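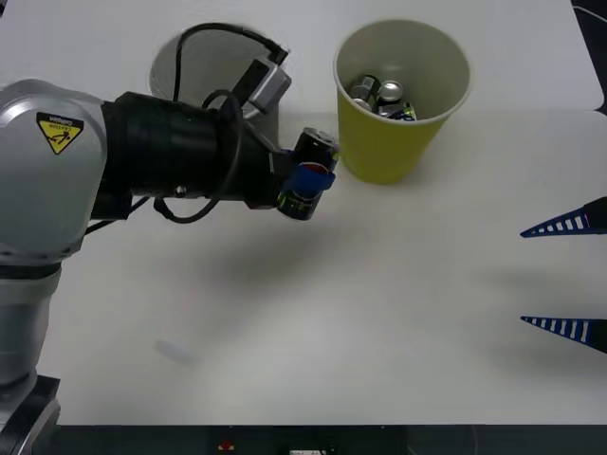 What the new meter says

The utility swapped our old electric meter for a Trotus in June. It sends a reading every hour, so I can finally see where the power goes. Last year we used 3,739 kWh, and I'd like to get under 3,000.

The biggest surprise was the garage freezer. I unplugged it for 12 days and the overnight use dropped by almost a third. Gemechu Workneh down the street had the same result with his.

The app is slow and logs me out a lot - I mostly use the website now. Next I'm going to check the water heater timer.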